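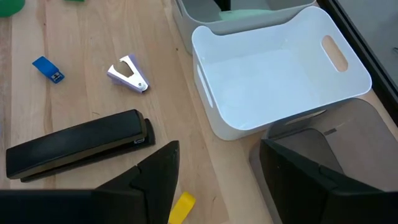
Desk Supplies and Sorting Bins: Frequently Asked Questions

Filed under: Help > Home & Shared Offices > Small Storage

5 min read

Search the help pages Go Clear

These are the questions we get most often at Brindthorpe about sorting small office supplies into open plastic bins. If yours isn't covered, write to the help desk and include your order number.

Getting started

How many bins do I need for one desk?

Most people can manage with three. One takes fastening tools, such as the stapler and the staple remover. One takes tape, clips and other small things. The last is for whatever belongs in another room. If you find you need a fourth, check first whether you are keeping duplicates. Two staplers at one desk is usually one too many.

Should I empty the drawer first or sort straight out of it?

Empty it. Spread everything out on a table with the bins along one side, and leave enough bare surface that things don't overlap. Sorting straight from the drawer tends to leave the bottom layer where it was.

Does it matter which side the bins go on?

Put them on the side of the hand you use most. Otherwise, no.

What kind of table is best?

Any flat one. A light wood top makes dark items easy to find, though clear clips and loose staples can get lost against the grain. Run your hand over the surface when you finish. If the top has seams between the planks, check those too, as staples settle in them.

Choosing and using bins

Do I want bins with handle slots?

For a shelf, yes. A slot near the top of the wall lets you pull the bin forward with a couple of fingers. For a bin that stays inside a deep drawer, it makes no difference. Keep very small items below the level of the slot, or they can fall out when the bin is tipped.

The Clilden bins come in white. Will they show dirt?

They show pencil and toner marks. Wipe them with a damp cloth and a drop of dish soap, then dry them before putting paper or metal back in. Don't use scouring powder on a matte finish. It leaves shiny patches.

Can I put small and large items in the same bin?

You can, but put the large ones in first, along one wall. Small pieces end up in the corners whatever you do, and it is easier to pick them out of a corner that isn't covered by a stapler.

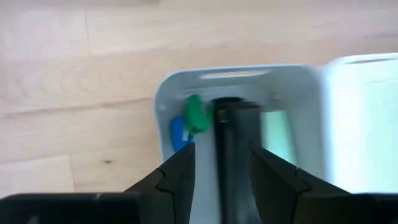 If you are always digging in the corners, the bin is too deep for what is in it. Move the small pieces to a shallow tray, or set a cup inside the bin to hold them. A bin with rounded inside corners is easier to clear by hand than one with square corners.

Should I label the bins?

Yes, if more than one person uses them. Put the label on the front wall below the rim. Masking tape and a marker are fine. Labels placed on the rim itself wear off from handling.

What are item numbers 1109 and 1389?

1109 is the single Clilden bin. 1389 is the set, which adds a sheet of 22 blank labels. The bins are the same in both.

Stapler and small tool questions

Should a long stapler be stored loaded?

It can be, as long as it is closed and lying flat. If children use the room, take the staples out and keep them in their box. A long stapler that won't lie flat in your bin should go in a drawer or on the desktop. Standing it on end makes the bin easy to knock over.

How do I store a staple remover?

Lay it against a wall of the bin with the jaws pointing down or away from you. The tips are sharp enough to scratch a hand reaching in. Some people push a cork between the jaws, and that works well.

Does tape keep if it is left in an open bin?

It keeps, but the edges of the roll collect dust and lint. Put the dispenser in a small bag or in a lidded box if you use it less than once a month.

Where do the odd things go?

Every desk has a few small colored items that came from somewhere else, such as a game piece or part of a toy. Give them a corner of the last bin and go through it at the end of April. Anything that hasn't been claimed can be given away or thrown out.

Orders and returns

Can I return bins I have already used?

Yes, within 22 days, if they are clean and not cracked. Take off any labels first. Sets must come back complete.

Do the Bondarchuk drawer trays fit inside Clilden bins?

The small tray does. The long tray does not.

Can I pick up an order in person?

Orders can be collected from the Civulthorpe counter. Bring your order number. We hold orders for 2 weeks and then return them to stock.

Page last updated 8 April 2025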